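Setting Up Meal Plans in Memon

Section 9: School Lunch Accounts

1. Sign in to Memon and open Student Plans. Choose the school, then the grade.

2. Enter any food allergies before you pick a menu. Memon hides meals that contain them.

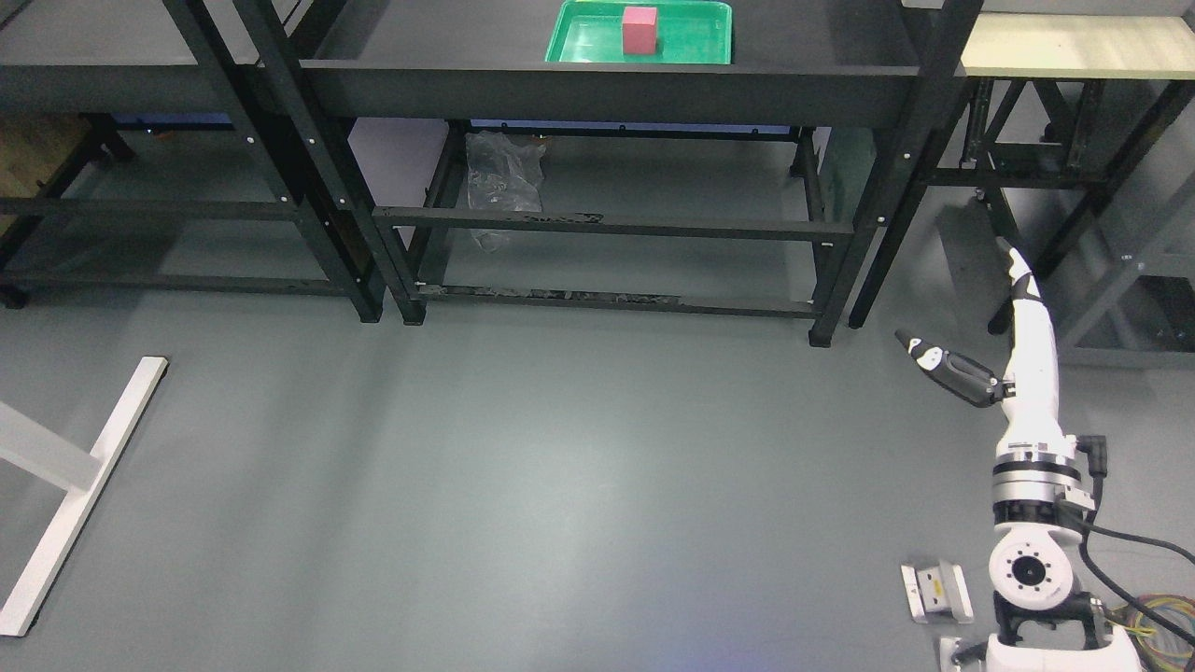

Saved allergies carry over to the snack list as well. Check both lists once.

3. Set a daily snack limit. The default is 188 calories.

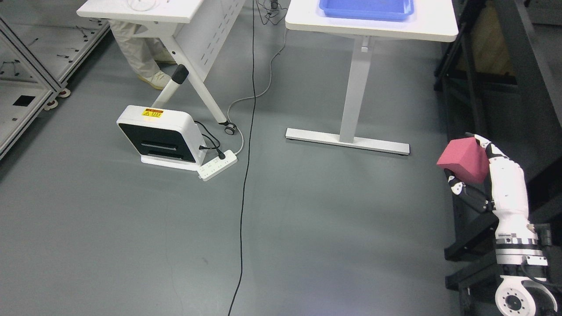
4. Press Save. Menu changes made after Friday noon start a week later.

Note: Plans brought over from Zirnance lose their portion sizes. Enter these again by hand.

Caution: Memon does not replace advice from a doctor or dietitian.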